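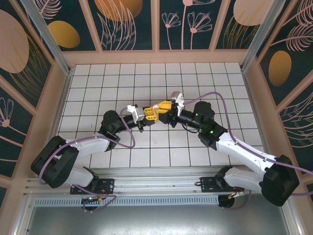 Ghizlane El Khatib

Section 4. Lining the enclosure: tiles and wall panels

These steps cover the floor and the three printed walls. Fit the trim and the corner posts first (Section 3). Allow an afternoon for the work, and leave the adhesive overnight before you put anything on it.

You will need:
Square white floor tiles
Dark grout, ready mixed
Uvine printed panels, teal with pink flowers and leaves
Panel adhesive, spirit level, 2 mm spacers, sponge

4.1 Sweep the base board and wipe it with a damp cloth. Let it dry.

4.2 Find the middle of the board and draw a line from front to back. Lay the tiles out without adhesive, working outwards from the line, and check that the cut tiles will fall at the sides.

4.3 Spread adhesive over a small area at a time. Set the tiles with a spacer at each corner and press them flat. Check the level after each row.

Caution: Wear eye protection when cutting tiles. The cut edges are sharp.

4.4 Leave for 23 hours, then pull out the spacers and work the grout into the joints. Wipe off the surplus with a damp sponge before it hardens. Dark grout leaves a haze on white tiles - a second wipe with clean water removes it.

4.5 Offer up the back panel without adhesive. The leaves and feathers should point the way you want them, and the golden ovals should not be lost behind the trim. Mark the top edge on the back with a pencil.

4.6 Glue the back panel and hold it for 40 seconds. Fit the left and right panels in the same way, pushing each one into its corner post.

Note: The print does not repeat exactly, so the pattern will not match across the corners.

4.7 Press the beige trim home along the panels. Wipe the finished floor and check the grout lines for gaps. Small items placed on the tiles should sit flat.
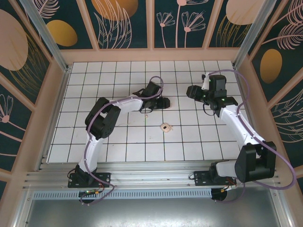
4.8 Cleaning

Use warm water and a soft cloth on the panels. Scouring pads will take off the pink lines. On the tiles, a little washing-up liquid is enough. Keep any spare tiles and the rest of the grout in a dry place for repairs.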